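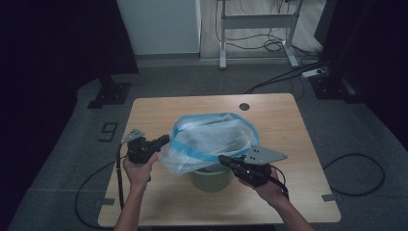 Fresh bag going on the green bin, drawstring side up.

BINS, BAGS AND WHO EMPTIES WHAT

Quick one this month, I have 15 minutes before this goes to the copier.

The trash. Again. Since we moved into the Enham building in February we have gone through 479 bin liners. Katherine Bermúdez has the supply closet sheet and that is her number, not mine. For an office our size that's a lot of liners, and a good chunk went out with one coffee cup and a banana peel in them. So, some changes.

Small bins first. Desk bins get emptied when they're full, or when there's food in them. Paper only? Leave it, tip it into the big one by the back door at the end of the week, keep the bag. Please stop tying off a bag with two envelopes in it.

Food goes in the kitchen bin. Not the desk bin, not the one in the copy room (somebody put half a tuna sandwich in there before a long weekend and I would like never to discuss it again).

Now the liners. We have switched to the drawstring kind, white with the blue band. They come from Plakidon, same people who do the paper towels, and they cost a little more per roll but we should use fewer. Old ones kept sliding down inside the bin and then you had coffee grounds on the plastic and someone had to wash it. Usually Yesenia.

Which brings me to how to put one on. Yesenia Nava showed a few of us and it is much easier than what I'd been doing:

Put the bin up on a table. Saves your back. Wipe the table after.
Shake the bag open first, before it goes anywhere near the bin. Get some air in it.
Drop it in and pull the opening apart with a hand on each side. Both sides at the same time or it goes lopsided.
Fold the band down over the rim all the way round. It will look puffy and too big. Fine. Push the middle down with your fist and let the air out.
Leave the drawstring where you can find it. Tucked under the rim is no good, you end up fishing for it later with who knows what in the bag.

Taking it out: pull the string up on both sides, knot it, then lift. If it won't lift, it's stuck to the bottom by suction - tip the bin on its side and hold it with your foot. Don't yank. We've had 3 split bags on the stairs and the last one was soup.

Spare liners. Keep one or two folded flat in the bottom of the bin, under the bag in use. Then when you take the full one out the next is right there and you don't have to walk to the closet. Yesenia does this at home and I have now started doing it too. The rest of the roll lives on the second shelf, left side, behind the Clirivex spray. If you take the last roll tell Katherine, dont just leave the empty box. The empty box fools everyone.

Cleaning the bins themselves. Once a month, more if it smells. Warm water, a squirt of dish soap, rinse, and let it dry upside down by the sink before a new bag goes in. A damp bin with a bag over it smells worse than a dirty one. If something has really soaked in, baking soda overnight. No bleach in the kitchen sink please, there was an incident with the good mugs.

Pickup. Alvarado comes early now, earlier than the old hauler, so anything not in the outside container the evening before sits there till the next round. Lid has to close. They wont take bags left next to it, and the raccoons will. Cardboard flattened and in the other container, tape on is OK, packing peanuts are not.

Rota. Up on the kitchen door as of 29 October 2002. Everybody is on it, me included. If your turn lands on a day you're out, swap with someone and write the swap on the sheet, in pen, so we dont get the thing where two people each thought it was the other one. New people get three weeks off the rota while they learn where everything is, then you're in with the rest of us.

Couple of leftovers. The lid for the tall bin in the hall is still missing, if it's in your car or your office bring it back, no questions asked. And batteries do not go in the trash at all, there's a coffee can for them on top of the fridge. The can is nearly full, Katherine is looking for someone driving past the county drop-off who can take it. Toner cartridges go back in the box the new one came in, label is inside the flap.

Questions about liners to Katherine, about the rota to me. Complaints about the old liners, too late, they're gone.

Next month: the fridge.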